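Gaveslow Home Forum > Laundry and Closets
Thread: Folding on a tile mat, anyone else?
3 replies

clothespin_dee
7th April
I fold everything on the bed because there's no table big enough. We sleep on one of those bamboo tile mats and I leave it on for laundry. T-shirts are my problem. The cotton bunches up in the middle and I end up doing the hem twice.

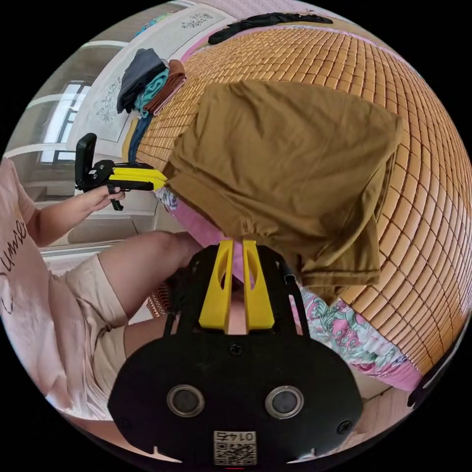 Brown tee on the mat, floral sheet underneath.

Do you take the mat off first or fold right on top?

Peng146
Take it off. I had a Clenia mat for years and the gaps between the tiles snagged anything knitted. T-shirts are fine, but I wouldn't drag a sweater over it. Roll it up, fold on the sheet, put it back.

drarcombe_attic
Disagree. A sheet slides around and the mat stays put. It's flat and firm, and you can smooth a sleeve with your palm. Mine was 2,000 tiles according to the label and I've never had a snag. Lift the knits, don't drag them.

Are you doing long sleeves the same way as the tees? Those need more room.

clothespin_dee
Long sleeves get laid out flat first, then I bring the arms in. Finished stuff goes in a stack along the side of the bed. I do the sweater last so it isn't moving around.
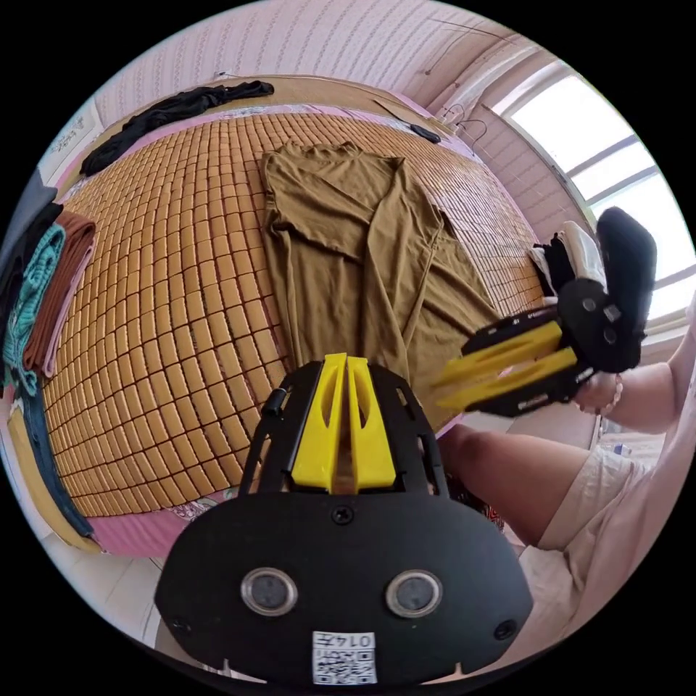 Olive-brown long sleeve spread out, folded pile on the left.

The black and white bundle by the window is next.

Peng146
With the collar at the top like that you're going to reach across the whole shirt. Turn it so the collar faces you. Sleeves in, sides in, then up from the bottom. Your teal knit would still be better off on a towel.

drarcombe_attic
Collar away from you is fine, I've always done it that way. Agree on the towel if the knit is loose. Fold the denim first next time and put them at the bottom of the stack.

clothespin_dee
OK, towel for the knits, mat stays on for the rest. Will try turning the collar around on the next one.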